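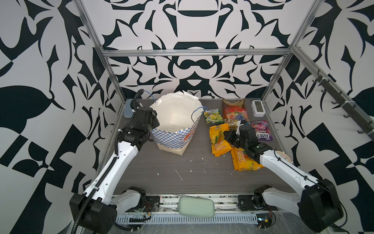

2022-01-23 - Eltis today released Murell, a teaching package for two-armed robot stations. An operator holds a pair of hand controllers and steers both arms through a task by remote control, and the software records every movement along with the video.

The first task in the package is packing snacks into a paper shopping bag. Eltis recorded 146 demonstrations of it at its Gradach site, most of them under 60 seconds long.

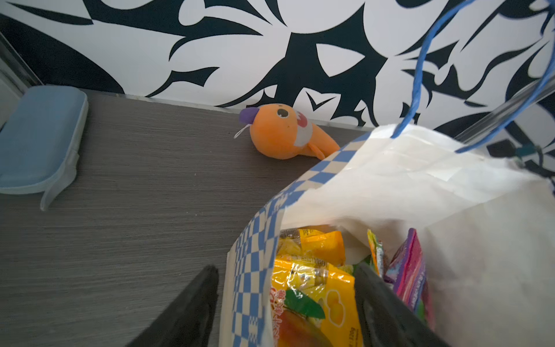 Candy bags shift and crinkle when gripped, and paper bags fold, so operators were told to work slowly near the opening and to keep any missed grasps in the recording. New operators needed about 20 minutes of practice before their first usable run.

Murell was developed with Jayawardena, which supplied the controllers. It is available now to 18 pilot customers - general sales open in July. Pricing will be announced at that time.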